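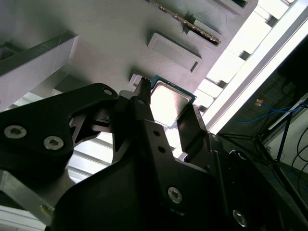

**Figure 6.** The CPU held between the two fingers of the gripper, close to the printed fixture plate.

### 4.2 Comparison of finger shapes

We compared the narrow fingers with the wider Wostora pair, using the same arm and the same controller. Each pair made 50 grasps of the processor. The narrow fingers lost the part in six grasps, the wide ones in nine. The difference is small - we do not claim that it holds for other parts, such as memory modules.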